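August 2018
Elikem Aryee, Lama Akl and Naveen Pal
Print this page | E-mail this page

4. Minor Injuries and First Aid Supplies in Shared Workplaces

4.1 Reporting of small wounds

Cuts and blisters are seldom entered in workplace injury logs. At the Hutby site, staff recorded 43 minor wounds over the study period, while the anonymous survey (197 responses) pointed to a much higher number. Owusu and Agyeman found the same gap in their earlier work on kitchens. Most respondents who did not report a wound said that they had treated it themselves and returned to work.

4.2 Access to supplies

Distance to the nearest first aid cabinet was the strongest predictor of whether a wound was covered. Workers at Hutby had two cabinets on each floor. Those at Climunance shared one cabinet, kept in a locked office, and 22 of them did not know who held the key. Adhesive bandages were the item most often missing at both sites when stock was checked in July.

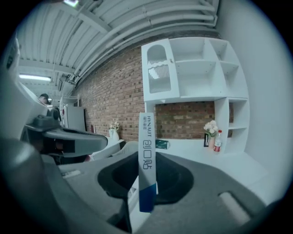 Department of Occupational Health, Workplace Safety Group

Figure 2. White and blue box marked HYNAUT, labeled 创口贴 (adhesive bandages).

Package labeling was treated as a separate question. Where the contents were named in only one language, some staff asked a coworker before opening the box. We therefore recommend that cabinet shelves carry printed labels in each language used at the site. Restocking is discussed in Section 5.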